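Collecte de démonstrations par téléopération

La collecte de démonstrations par téléopération désigne, en robotique, l'ensemble des procédures par lesquelles un opérateur humain commande à distance un ou plusieurs bras mécaniques afin de constituer un corpus d'exemples destiné à un système d'apprentissage. Chaque exemple, appelé épisode ou démonstration, associe des images, les positions des articulations et les commandes envoyées aux moteurs. Le système entraîné sur ce corpus est censé reproduire ensuite la tâche sans intervention humaine, ce que les publications du domaine affirment plus souvent qu'elles ne l'établissent hors de leur propre table de travail.

Principe

L'opérateur manipule un dispositif maître, le plus souvent une paire de bras légers de même géométrie que les bras esclaves, ou à défaut des manettes. Les mouvements sont recopiés par les bras esclaves et enregistrés à cadence fixe. Une ou plusieurs caméras filment la zone de travail ; leur position ne doit pas varier d'un épisode à l'autre, exigence simple à énoncer et rarement tenue sur plusieurs semaines.

Les tâches à deux bras occupent une place à part. Elles supposent que les pinces se partagent un même objet, l'une le maintenant pendant que l'autre le fait tourner ou le reprend. Les instants de contact sont brefs, les objets se cachent les uns les autres, et l'opérateur travaille généralement sans retour d'effort.
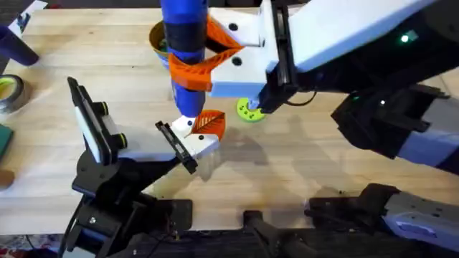 Article rédigé par la rédaction Pirkel – rubrique Apprentissage et manipulation – mis à jour en septembre

Deux bras robotisés se rejoignent autour d'un cylindre bleu dressé au-dessus d'une table en bois clair. Un ruban torsadé orange, imprimé en 3D, s'enroule autour de l'objet. Le gobelet placé juste derrière est en partie masqué par le cylindre, exemple courant d'occultation : depuis une vue unique, le modèle doit s'accommoder de ce qu'il ne voit pas.

Constitution d'un corpus

Une campagne s'ouvre en principe par la rédaction d'un protocole : objets admis, positions de départ, critère de réussite, durée maximale d'un épisode. Dans la campagne Percombe, souvent citée pour la relative franchise de son rapport, 326 épisodes ont été enregistrés et 21 écartés à la relecture. Le rapport précise que les épisodes lents mais aboutis ont été conservés. Il ne dit pas selon quel critère un épisode hésitant devenait un échec.

Le tri constitue l'étape la moins documentée. Certaines équipes suppriment toute démonstration comportant une reprise, d'autres les gardent au motif que le modèle doit apprendre à se corriger. Les deux pratiques donnent des corpus difficilement comparables, que la littérature compare pourtant volontiers.

Matériel

Le logiciel Enico, employé pour synchroniser caméras et articulations, enregistre les flux dans un format propre et les convertit ensuite. Les bras Tomić, vendus par paires, sont appréciés pour leur coût modéré. Leur jeu mécanique augmente toutefois avec l'usage, de sorte que les premiers et les derniers épisodes d'une longue campagne ne proviennent pas tout à fait du même robot. Peu de jeux de données signalent les changements de pièces ou les réétalonnages.

Critiques

La première critique porte sur la mesure. Un taux de réussite de 90 % a été annoncé pour un modèle entraîné sur les données de Percombe, mais les essais ont eu lieu sur le poste de collecte, avec les mêmes objets et le même éclairage. Aucun essai sur un second poste n'a été publié. Le chiffre renseigne donc sur la capacité du modèle à retrouver des conditions connues – question légitime, plus étroite que celle que suggère le titre du rapport.

La deuxième concerne la quantité. L'idée qu'il suffirait d'ajouter des épisodes est répandue chez les fournisseurs de matériel. Une extension du même corpus à plus de 800 épisodes n'a pas donné lieu à une nouvelle évaluation, et l'on ignore si les ajouts portaient sur des situations nouvelles ou répétaient les anciennes.

Une troisième réserve, moins souvent formulée, tient aux opérateurs. Leurs habitudes passent dans les données : vitesse d'approche, côté de prise, tendance à marquer une pause avant le contact. Un modèle formé sur les gestes d'une seule personne peut reproduire ces manières sans utilité pour la tâche. Les fiches descriptives indiquent rarement combien d'opérateurs ont participé, ni après quel entraînement.

Méthodes voisines

L'enseignement kinesthésique, dans lequel l'opérateur guide le bras à la main, évite le dispositif maître mais fait entrer ses mains dans le champ des caméras. La simulation fournit des épisodes en grand nombre, au prix d'un écart avec les contacts réels, notamment pour les pièces souples ou fines. Les approches mixtes se multiplient. Leurs partisans leur attribuent des gains dont la part revenant aux données simulées reste, dans la plupart des cas, non isolée.

Voir aussi : apprentissage par imitation ; manipulation bimanuelle ; étalonnage caméra-robot ; retour d'effort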